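Plorent - jeu de données « rangement de tubes à essai »
Fichier LISEZ-MOI, version 5

Contenu

Le jeu Plorent porte sur la manipulation de petite verrerie sur une paillasse blanche : tubes à essai, portoir, gobelet, boîte ronde. Il regroupe 1218 séquences réparties en 19 lots. Chaque lot garde la même verrerie ; le remplissage du portoir et la place des objets changent d'un lot à l'autre.

Matériel

Portoir en bois, douze trous en une rangée, base à logements correspondants. Tubes en verre transparent, sans bouchon. Liquides colorés : jaune, orange, rouge orangé, bleu-vert, bleu. Gobelet rouge foncé. Boîte ronde transparente en plastique. 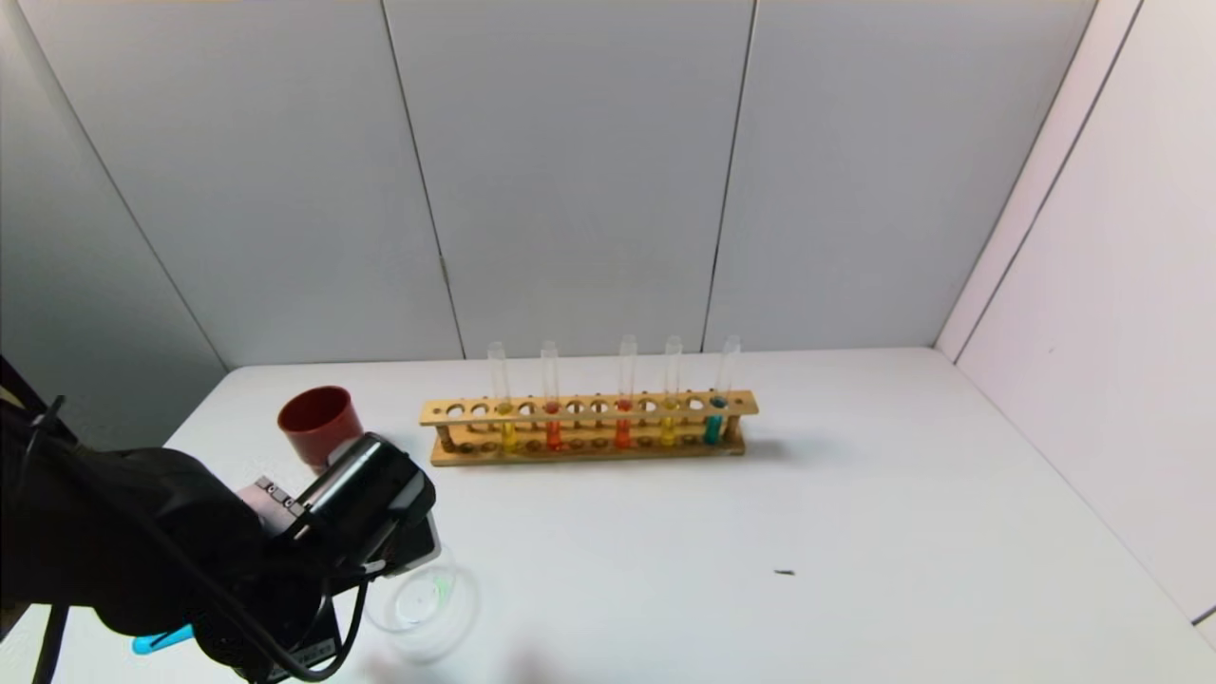
Les couleurs servent-elles de classes ?
Les teintes sont notées dans le champ « couleur », à titre indicatif. Deux jaunes ou deux oranges voisins peuvent porter la même étiquette ; l'identifiant d'un tube reste sa position dans le portoir, comptée de gauche à droite, trous vides compris.

Annotations

Un fichier CSV par lot, séparateur point-virgule, encodage UTF-8. Champs : lot, sequence, position, couleur, contenant. Le champ « contenant » prend la valeur portoir, gobelet ou aucun - cette dernière pour un tube tenu au-dessus de la table. Un tube debout dans le gobelet reçoit la position 0.

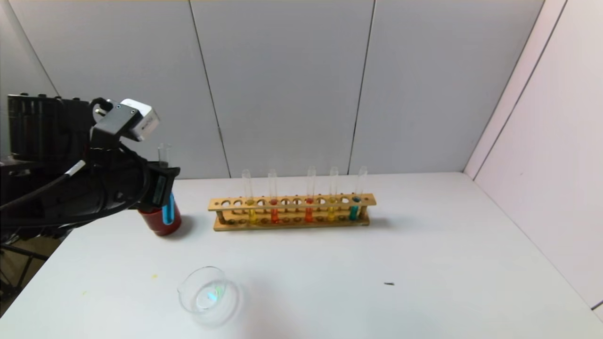 Sang signale que la position 0 est ambiguë dès que le gobelet contient deux tubes, et demande un indice supplémentaire. Le champ « rang_gobelet » est prévu pour la prochaine version.

Limites connues

Niveau de liquide non mesuré. Reflets sur le verre non corrigés. Les lots 5 et 19 n'ont pas été relus. Le script de conversion vers le format Costau ignore la boîte ronde.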